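Reviving an old Dell tower for 2D games — what would you put in it?
Forum: Old Hardware > Builds and Revivals

bramble_mulder
Started in September, finally posting!

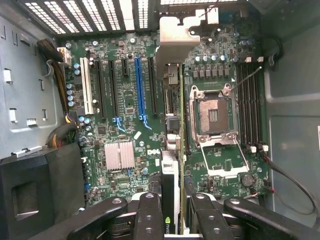

The Dell on its side, card in the slot.

So I've gone down the rabbit hole with old point-and-click adventures and I want one machine that does nothing else. I picked this tower up at the Narnimden swap meet for 40 bucks, and I'm so happy with it. It still has a regular PCI slot next to the PCIe ones, so I can finally use the sound card that's been in my drawer for years.

Plan is XP, a small SSD, and every adventure game I own on disc. What I can't decide is CRT or LCD. I have room for one monitor and my wife has been very clear about the "one" part.

Bram

tsuji_lane
CRT, CRT, CRT. Those backgrounds were painted for a screen that softens everything a bit. I played Harbor of Rumov on a flat panel last winter and the dithering in the sky looked like gravel. Put it on my old 17 inch tube and it was sky again.

catalina_r
I'm going to disagree with Tsuji (hi!). I ran a tube for years and loved it, but mine started whining and I got headaches every single night. A decent 4:3 LCD at its native resolution with integer scaling looks great and you can lift it with one hand. Also please check the capacitors on that board before you get too attached. Dells of a certain age, you know the ones.

bramble_mulder
Checked the caps first thing, all look fine. I did read the whole capacitor sticky, all 461 replies of it, so I feel qualified now.

oldwada
Nice find. Two things.
Go easy on drivers. Chipset first, then video, then sound, reboot between each.
And don't throw out the Dell power supply until you've checked the pinout. Some of their older ones were wired differently and people fried boards swapping them.

tsuji_lane
catalina_r wrote: "you can lift it with one hand"
You lift a monitor once! Then it sits there being beautiful for ten years.

catalina_r
Tell that to my back, I've moved apartments four times.

s_shibata
Has anyone asked what he's playing? If it's mostly 320x200 stuff then I'm with the tube crowd. If it's the later 640x480 games with the high color backgrounds, I think the LCD holds up fine. I finished Prakbridge both ways and liked the LCD better, you can read the labels on the apothecary jars, and that puzzle is miserable if you can't.

bramble_mulder
Oh man, Prakbridge! That's top of the pile. Mostly the 640x480 ones, yeah, though I have a box of older stuff too. 70 discs all together, and I haven't tested half of them.

yae_m
Test the discs first, before you spend another cent. I lost 2 of my favorites to disc rot and didn't notice until I was in chapter three. Make images of everything while they still read.

oldwada
Seconding Yae. Clean the drive lens too.

tsuji_lane
Fine, images, yes. But on a CRT.

bramble_mulder
OK, imaging the discs this week. A guy across town is giving away a 19 inch tube, I just have to carry it down three flights of stairs. Catalina, don't say anything.

catalina_r
Lift with your knees — and post pictures of Prakbridge on it!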